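**Foro interno de compras técnicas › Automatización › Presupuesto de equipos, segunda célula de manipulación**

---

**zaid.kanaan** (Coordinación de Laboratorio)
18 de enero de 2026

Estimados compañeros:

Se abre este hilo para recoger observaciones antes de remitir la solicitud de adquisición de la segunda célula. La dotación aprobada para el ejercicio no admite ampliaciones, por lo que ruego que las propuestas indiquen qué partida se reduciría en caso de añadir otra.

Partidas previstas:

- Brazo y controlador (oferta de Urar)
- Pinza de dos dedos con juego de dedos de repuesto (oferta de Urar)
- Mesa y poste de montaje (oferta de Goltel)
- Cableado, canalización y conectores
- Objetos de ensayo
- Maleta de transporte

El cierre de aportaciones será previo a la reunión de Dirección Técnica. La entrega se solicitaría para abril.

Zaid Kanaan

---

**siham_farah** (Administración)

Gracias por la relación. Dos precisiones de carácter administrativo.

La oferta de Urar tiene una validez de 18 días y no incluye puesta en marcha. La de Goltel sí la incluye, aunque solo para la estructura. Convendría pedir a Urar que desglose la puesta en marcha como línea opcional, de modo que no obligue a tramitar un segundo expediente.

Por otra parte, la partida de objetos de ensayo figura con 300 euros y sin detalle. Intervención devolvió el año pasado una línea similar por falta de descripción. Solicito una lista, aunque sea por categorías.

---

**n.najjar** (Operaciones)

Respecto a los objetos de ensayo, propongo estas categorías:

1. Recipientes rígidos de plástico
2. Cestas y bandejas de material trenzado
3. Textiles doblados
4. Artículos de papelería

La segunda es la que más interesa para el plan de trabajo. El borde de una cesta trenzada tiene grosor variable y cede al cerrarse la pinza, y los ensayos con cajas rígidas no anticipan ese comportamiento. Pediría varios tamaños del mismo modelo.

En cuanto a la pinza, no comparto la elección. La de Urar es correcta, pero los dedos de repuesto se venden únicamente en juego completo. Driro ofrece los dedos por unidad. A lo largo de un año la diferencia sería apreciable.

---

**dima.mansour** (Integración)

Discrepo de lo anterior. La pinza de Driro exige una placa adaptadora y un controlador propio, y ninguno de los dos aparece en su oferta. Cuando se incluyen, la ventaja desaparece. Además, mantener dos familias de repuestos en el almacén ya nos ocasionó problemas con la primera célula.

Mi preocupación es otra. La partida de cableado está dotada con 1.000 euros y se viene tratando como margen disponible cada vez que falta dinero en otro capítulo. Solicito que quede protegida y que comprenda:

- Brazo portacables o canalización superior
- Conectores con bloqueo
- Bridas y soportes para fijar los cables al poste

Un cable que pasa por delante del objeto es un cable que aparece en todos los registros y que puede engancharse durante el movimiento.

---

**n.najjar** (Operaciones)

Sobre Driro: la placa adaptadora puede mecanizarse en el taller. El controlador, en efecto, no lo había tenido en cuenta. Retiro la propuesta salvo que el proveedor lo incorpore sin coste, y les escribiré para consultarlo.

Sobre el cableado: de acuerdo en dotarlo, pero 1.000 euros me parece excesivo para una sola célula. Con la mitad se cubren los soportes y los conectores. El resto podría destinarse a un segundo juego de dedos.

---

**lina.saab** (Calidad y Registro)

Intervengo en lo relativo al cableado y a la superficie de trabajo, que nos afectan directamente.

El paño blanco resulta adecuado como fondo y su coste es mínimo, pero se arruga y acumula motas. Propongo adquirir varios de idéntica medida con un sistema de tensado. Twal suministra un tablero con marco perimetral que resolvería ambas cuestiones, con un plazo de 15 días.

Adjunto una toma de referencia para que se valore el estado del puesto:
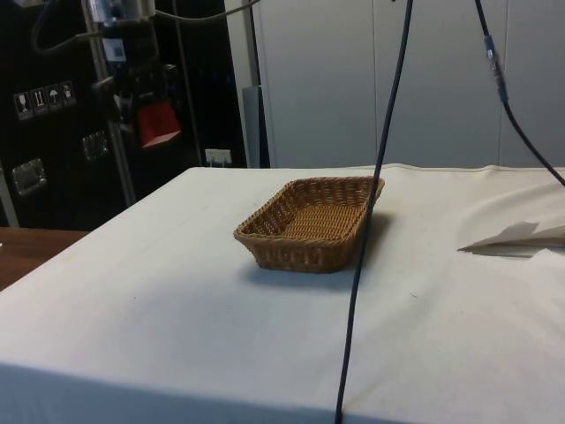
*Fig. 1. Cesta de mimbre sobre paño blanco; cable oscuro por delante del borde derecho de la cesta.*

El cable central atraviesa el borde de la cesta y continúa hasta la parte delantera de la mesa. A la derecha hay un segundo cable, con un conector intermedio azul cerca de la parte superior. Obsérvense también los pliegues del paño en ese mismo lado y la hoja de papel doblada. Para Calidad, la canalización superior no es prescindible.

---

**dima.mansour** (Integración)

Suscribo lo expuesto. Añado que las uniones intermedias deberían evitarse en la compra nueva: conviene pedir los cables en la longitud definitiva. Tomaré las medidas cuando Goltel confirme la altura del poste.

---

**siham_farah** (Administración)

Una consulta en relación con la maleta de transporte. En la fotografía se aprecia al fondo un panel negro con cierres metálicos y etiquetas de manipulación (frágil, mantener vertical, proteger de la humedad). Si se trata de una maleta reutilizable y sus dimensiones lo permiten, ¿es necesario adquirir otra? Sería la reducción más sencilla de justificar.

---

**zaid.kanaan** (Coordinación de Laboratorio)

Se comprobarán las medidas interiores antes de resolver. No obstante, si ambas células viajasen a la vez, una sola maleta no bastaría. Mantengo la partida como condicionada.

Resumo el estado de la solicitud:

| Partida | Situación |
|---|---|
| Brazo y controlador | Urar, pendiente de desglose de la puesta en marcha |
| Pinza y dedos | Urar, salvo respuesta favorable de Driro |
| Mesa y poste | Goltel, conforme |
| Cableado | 1.000 euros, en discusión |
| Objetos de ensayo | 300 euros, con las categorías de Nizar |
| Tablero y paños | Nueva, oferta de Twal por recibir |
| Maleta | Condicionada |

Lina, ruego que aporte la oferta de Twal con el transporte incluido e indique la partida que se reduciría.

---

**n.najjar** (Operaciones)

Vista la toma, acepto la canalización superior. Sigo sin ver justificado el importe íntegro y solicito que conste mi reserva hasta disponer de un presupuesto por metros.

---

**lina.saab** (Calidad y Registro)

Oferta solicitada. En cuanto a la reducción, propongo que el tablero de Twal sustituya al sobre de mesa de Goltel y que a este último se le encargue únicamente la estructura. Falta confirmar que acepten suministrarla sin tablero.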